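12/01/2022
Sim bench, table clearing, run set 4

Carrying on from the last entry. The question from the Nillwood people was whether the two-arm setup can clear a living room table without supervision. Their wording was "is it ready for chores." My working answer is still no, but the no has moved to a different place, so I am writing it down.

Setup is unchanged except where noted. Rendered apartment room, fixed furniture, two-finger grippers on both arms. Task text: pick up everything on the table and put it in the bin. Bin is spawned outside the start view. 500 episodes overnight on the Stivia planner, same seed list as last time. The planner gets camera views and joint state, nothing else. I turned off the object list because it was making the numbers look better than they deserve.

Start pose is the tilted one we argued over. I left it in. If the policy only works with a level head camera it will not survive a real apartment, where the base ends up on a rug edge sooner or later.
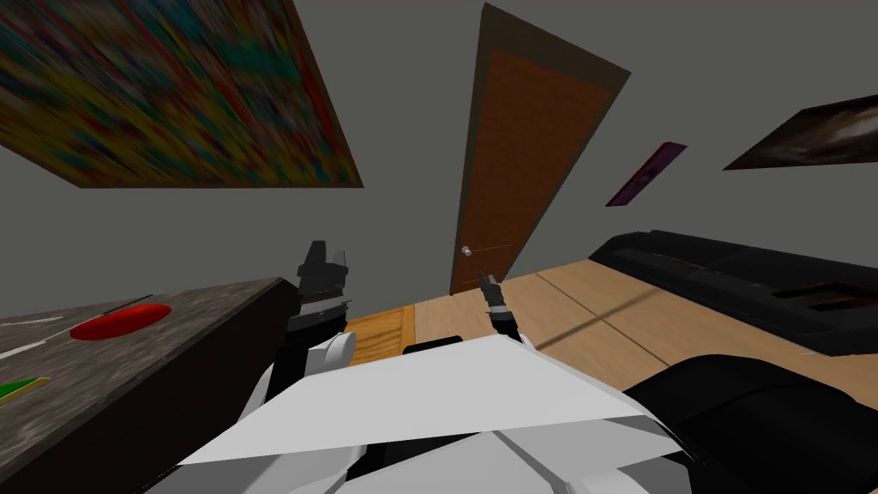

Scoring is strict. An item counts as cleared only if it is in the bin when the episode ends. Dropped on the floor is a fail. Pushed across the table is a fail even if it ends up closer to the bin. I got complaints about that last rule and I am keeping it. Someone with a table to clear does not care that the plate moved.

Result: 40 percent of episodes cleared fully. The rest fall into groups, in order of how much they bother me.

a) Flat things. Anything thin and lying flush with the top. The fingers come down on both sides, close, and slide off the rim. The planner then retries the same grasp from the same approach until time runs out. A person would drag the thing to the edge and pinch it there. We have no edge drag in the skill set. I wrote a rough one this afternoon, untested.

b) Thin sticks. Grasp is fine if the wrist lines up first. It often does not bother to line up. Probably a weight problem in the Lengyel grasp scorer, which was tuned on boxes and cans and treats a small contact patch as good enough. Changed the weight, rerun queued.

c) Arm choice. The planner picks the nearer arm and never hands over. If the nearer arm is at its limit it stretches, tips the wrist, and knocks whatever is next to the target. Handover exists as a skill but was called in only a handful of episodes.

d) Stopping. It does not know when it is done. In several episodes the table was clear and the arms kept making passes over it. Scored as success, but in a home you would pull the plug.

Time per item is poor. Median for one full clear was 772 seconds of sim time. I could do the same job by hand in under a minute, including the walk to the bin. I don't think speed matters much if no one has to be in the room, but at present someone does have to be in the room.

The wrist camera is the other open item. At low approach heights it loses the tabletop and sees mostly whatever is past the near side of it, and the depth estimate drifts. The planner trusts the wrist view over the head view below a fixed height. That threshold was set for the shop-floor bench in the Fluveo tests, where parts sit in trays at known heights. It has no business in a living room. For now I am blending the two views and logging both so I can see which one is wrong.

Texture may be part of it as well. Busy stone patterns give the matcher plenty of features, but a good share of them look alike, and matches jump from one vein or speckle to another. Blank walls give it nothing at all. I swapped the table material between run sets to check. The drift shows up on both, so texture is not the whole story.
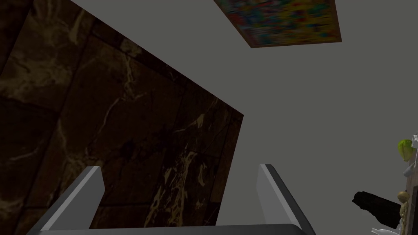 A comment left on the shared copy of this entry says the shop-floor comparison is unfair: the tray line works because we spent four months arranging the trays, and if we arranged a living room that carefully the robot would clear that too. The same comment asks why we score on full clears at all, when a machine that removes most of the clutter and leaves the hard pieces in a known spot would already save someone work.

I agree on the trays. On scoring I partly agree. Added a second column for partial clears, counted per item, with the leftovers logged by type. Full clear stays as the headline number until the Nillwood people say otherwise, as that is what they asked for.

Next:
Test edge drag on plates only, one arm, level pose first, then tilted.
Rerun sticks with the new contact weight.
Force handover when the near arm is past its comfortable reach. Log the reach value.
Add a done check before each new pass. Head view only.
Ask for the old Fluveo threshold notes, my copy is missing the last page.

Disk on the sim box is nearly full. Delete the video from run sets 1 and 2, keep the joint logs.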